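# The tea table at Judmont: a little gallery

I've been promising this page since December, so thank you for being patient with me! When we took over the upstairs room at Judmont it had one wobbly shelf for everything — mugs, biscuits, post, somebody's umbrella — and you could never find a clean plate without moving three other things first. Booker Lindgren and I finally sat down one evening and worked out what people wanted from a snack table, and the answer was mostly snacks, and somewhere to put them.

So this is a gallery page, although I should warn you that I've written far more than I've photographed. I always do. Jordan Ellwood says my captions ought to come with chapter numbers.

## What we started with

We had a budget of 160 pounds for the whole thing, and I'm rather proud that we came in under it. The first 100 went on boring bits (hooks, a new kettle, a bin with a lid that shuts) and the rest was ours to play with. I went to Tarkell on the high street for the basket and came home with a lampshade as well, but that one's mine and I paid for it myself.

Booker wanted plastic tubs with labels. I wanted something that looked nice when you walked in with a headache at four o'clock. We argued about it very politely for 14 days and then I bought the basket while he was on holiday.

## Plates, and how to stand them up

I can't bear a stack of plates. You always want the one at the bottom, and the whole pile rattles when you pull it out. A wooden rack with upright slats sorts that out completely, and it takes up hardly any of the table. You can pick your colour as well, and people do get attached. Jordan goes for the yellow every single time and looks quite hurt if it's in the wash.

If you're buying one, run your finger along the slats first. The rack I nearly bought from Gosling was lovely to look at and full of splinters.

## Basket or tray?

Both, as far as I'm concerned. Boxes and little packets go in the basket, where it doesn't matter if they tumble about a bit, and snack bars go in the tray, where you can see what's left without rummaging. I top them both up when I make my first cup of tea, and by late afternoon somebody has usually moved things round to get at the one they like.
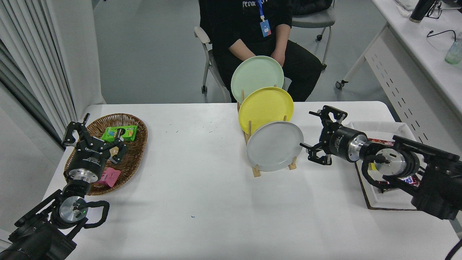

I do love a braided rim on a basket, it makes even a shop-bought snack look as if somebody's gone to a bit of trouble. And the pale green plate with the yellow and the grey is such a cheerful mix! I'd had my eye on a matching set, all white, and I'm so glad I changed my mind.

Next on my list is a cloth, though Booker thinks it'll only collect crumbs, and a proper jar for the teabags. Jordan has seen one at Drirkunero with a cork lid and is going back to measure it.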